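Furkero demonstration project: progress update for October

Hi Ehsan,

You asked for the short version this time, so I'll try, but you know what I'm like. We're in decent shape. The collecting is going faster than I'd budgeted for, the labelling is going slower, and I'd like to talk to you about moving a bit of money between the two (more on that at the end).

First, the numbers you need for the board. The target for this stage was 300 usable demonstrations across the three tasks: folding a cloth, putting a cap on a bottle and sorting small items into a tray. As of this morning we have 160 that have passed checking. Cloth folding makes up 95 of those, so yes, it's lopsided. Folding was the first task we set up and everyone got comfortable with it, and I let it run on longer than I should have. The other two are now getting all our time until they catch up.

We've also settled the argument about remote control versus handheld. You'll remember the original plan had us driving the arm from the desk with the Timent controller for everything. We gave it a proper go! For slow tasks like the sorting it's fine, and I quite like it, but for anything with a bit of wrist in it the lag drives people mad and the motion comes out jerky. So we've moved folding and capping over to handheld grippers, where you just pick up the tool and do the job yourself while it records. Parsa (our matching software, for anyone reading over your shoulder) lines the hand motion up with what the arm can reach and throws out the bits it can't.

The learning curve is much kinder too. A new person on the Timent desk needs most of a day before we keep anything they record. With the handheld they're usually giving us something worth checking by morning tea.

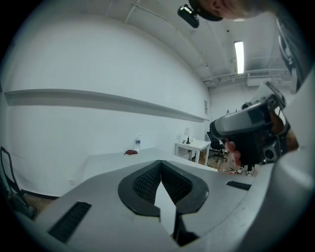
View from one handheld gripper, with a second one in hand at right and the long white table behind.

The wide lens takes some getting used to. Straight shelves come out bent, and the first time I reviewed a batch I thought we'd bumped something. It does mean we get the fingers and a good chunk of the room in the same shot, and the Vulgate training code seems happy with that. I was worried it would be fussier about the dark corners, but I tried a run with them trimmed and a run without and couldn't pick the difference in the results.

Now for the stuff that hasn't gone well. We lost a whole afternoon of bottle capping to a clock problem. The two grippers had drifted apart and nothing lined up when we played it back. None of it was salvageable. We now do a sync tap at the start of every session — both grippers knocked together, then straight into the task — and it hasn't happened again. The finger pads are also wearing quicker than the supplier told us they would. I've ordered spares out of consumables, so no extra ask there.

Labelling is the real bottleneck. Each demonstration takes up to 3 passes before I'm willing to sign it off, mostly because people disagree about where one step ends and the next begins. Is a fold finished when the cloth is down, or when the fingers let go? I've written a page of rules about it (when the fingers let go, for the record) and the disagreements have dropped off, but the older batches need to be redone to match.

What I'd like from you is an okay to shift the unspent Timent support hours over to a second part-time labeller until the end of this stage. The total doesn't change. If that needs a form, send it over and I'll fill it in the same day.

Next up is more capping, then sorting, then a first go at playing the folding data back on the arm with no one steering. I'm pretty excited about that one, and you're welcome to come in and watch. Mornings are best, before the room warms up and everyone gets grumpy.

Cheers, and sorry, that wasn't short at all.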